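Hello again from the Lundgate Community Larder, and thank you for being patient with me while I got this written. You asked for a plain account of where your grant has gone since October, so I've kept it to that (mostly).

The short version is that we're open, we're busier than I'd planned for, and there is still money in the pot. We gave out 249 food parcels between the start of the grant and the end of last month. My bid said 200, and I remember thinking that was a bit cheeky when I typed it! Most go to households in Lundgate itself, with a steady trickle from the Trurham side now that the bus stops outside again.

Deliveries were our biggest headache over the winter. Moradi, the wholesaler we use for tins and dry goods, moved our slot twice, and both times it clashed with the toddler group, so we had prams and pallets trying to use the same door. We've settled on early mornings now and it's so much calmer. They've also let us drop the minimum order, which means I'm not stuck with a mountain of chickpeas every time we want some rice.

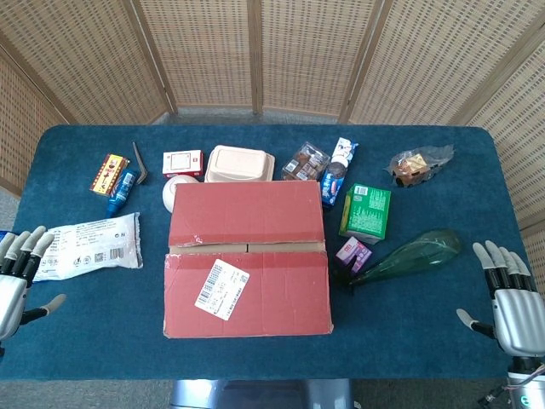

Fresh food is going less well. I'd hoped to have a regular supply of vegetables by spring and we don't, not really. The allotment society gives us what it can but it's all leeks or no leeks, and I've been topping up from the market out of the general budget line. I'd like to talk to you about moving a bit of the publicity money across to cover this. We've barely touched it, as word of mouth has done the job on its own.

The second-hand fridge finally gave up in the cold snap (of all times) and we replaced it. The new one came to a little under what we'd set aside, and it's quieter too, which the yoga class next door has mentioned more than once.

We ran 4 cooking sessions, all over video because of the rules. I was nervous about these. People picked up a bag of ingredients beforehand and cooked along at home, and apart from one evening when my sound went and I had to mime the onions, they were lovely. Several people have asked for more, and I'd like to run the next lot in the hall once we're properly allowed to have everyone round a hob.

Money: there's around 2000 pounds left, most of it already promised to Moradi for the summer orders. The full sheet is coming separately, with receipts. One receipt from Jurov, who did the shelving, has the old hall address on it. I've asked them for a corrected copy and will send it on.

Still to do before the grant ends: the summer holiday parcels, a proper sign for the side entrance, and a short survey for the people who use us. I've drafted the survey and would be glad of your thoughts on how long it should be. Mine keeps growing.

If you'd like to visit, mornings are best, and do come by the side door as the front one sticks.

Lundgate Community Larder | Progress report, May 22, 2021 | Contact us | Back to top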